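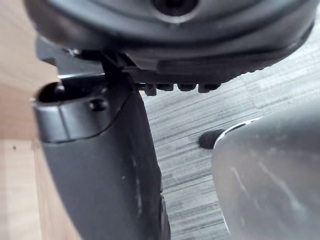
Temporary support = anything that carries load until the permanent structure can. Props, needles, shoring towers, falsework under a slab. Today is props only, towers are next week. The two things that decide whether a prop works are the load path and what happens at each end of it. Most of you will calculate the middle and forget the ends. Look at the bottom edge of any molded part, like the black plastic one with four little tabs along its rim and narrow gaps between them: if a part like that ever stood on its tabs, all the load would go in at those few spots. Same question for a baseplate on rough concrete. Where does it really touch?

Effective length

Inner tube out = longer prop = less capacity. Not a straight line, it drops fast. Use the table for the actual extension on site, not the closed height. Langlois's group lost most of their marks here last year, they read off the wrong column and carried it all the way thru.

Check:
extension measured, pin to plate
load per prop (slab + wet concrete + people + stacked material)
eccentricity -- assume some, always
plumb. Out of plumb costs you more than you think

Ground

Soft ground, spread it. Sole boards, full bearing, no packing with offcuts. Boards go across the joists if you're on a timber floor. If you are propping over a floor below, that floor needs checking too and probably back-propping. Ask for the drawings. If there aren't any, say so in your report, don't guess.

Worked example (Flostura job, rear wall opening)

Wall load on needles taken as 2184 lb per needle, one prop each side. So half each, 1092, if the wall sits in the center of the needle. It didn't. Wall was offset toward the inside face, so inner prop takes more. Take moments about the outer prop. Do this yourselves before the tutorial, Solène Bailly has the drawing with the offsets on it.

Needle spacing on the job was about 600 mm. Yes the units are mixed, the job was mixed, write units on every line.

Striking

Slowly, a bit at a time, from midspan out toward the supports. For cantilevers start at the free end. Never knock a pin out under load. Permanent beam has to be packed tight and the packing cured befor anything moves.

Reading: Mathias handout, sections 12 and 13. Skip the part on raking shores, we'll come back to it in November.

Problem sheet goes to Marcelino Montoya, paper copy -- show the moments, a bare answer gets nothing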